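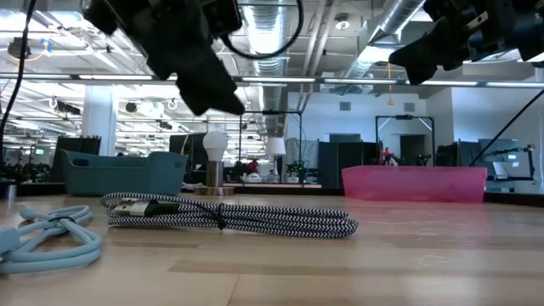 Two coiled cables on a wooden tabletop, black-and-white braided and pale blue.

Drelilness – household stuff word list
README, updated Saturday, November 24, 2018

Plain text list of what people call things around the house. 743 entries, 11 files, one per room plus sheds. Started as a spelling list for the Plokside newsletter, got bigger.

Columns: word, other word, room, note. Tab between, no quotes. Blank means we didn't ask, not that there isn't one.

Spelling is Australian. Colour, grey, mould. If you find "color" anywhere its a mistake, please fix.

Known problems
– laundry file has doona in twice
– "cord", "lead" and "cable" still three seperate entries, Baran people say lead for everything
– kitchen notes cut short in 9 rows, lost in the March copy
– sheds file not sorted

Sirkard words are marked S in the note column. Older list, different questions, don't mix them in if you're comparing towns.

Free to use and copy. Keep this file with it. Corrections go in fixes.txt, newest at the top.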